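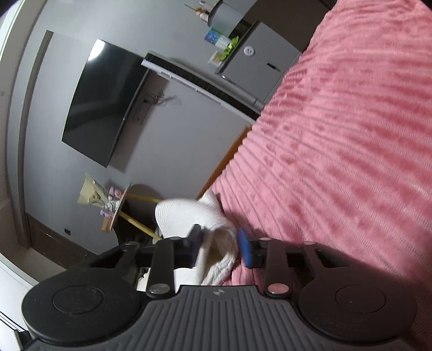 6. Fabric caught in the fingers (fault code 21)

The Ngubane hand gripper is fond of cloth, and the feeling gets stronger the looser the cloth is. Fault 21 means the fingers were told to open and something soft had other plans. Ribbed fabric is the usual culprit, and a folded piece like the white one between the two blue finger pads, with its pocket-like opening facing the tips, gives a finger every chance to go in one side and stay there. A plush blanket lying against it offers a second helping.

CAUTION: Do not pull. The cloth will win, or the link bars will lose, and your warranty covers neither.

1. Let go of the trigger. Squeezing harder is a popular idea and the source of most of our repair work.

2. Switch off at the battery and wait 58 seconds. The motor holds its grip for a while after power is removed.

3. Keep your own fingers out of the gaps between the outer arms and the inner link bars. They close without an apology.

4. Turn the release screw 2 full turns to the left. The fingers will go slack.

5. Ease the cloth out along its ribs, starting with the thickest edge.

6. Check both finger pads for threads, then tighten the screw and switch on.

Note: If code 21 returns with nothing in the fingers, there is something in the fingers. Look again, with a flashlight.

Note: Code 201 is a different fault and involves smoke. See Section 9, preferably from another room.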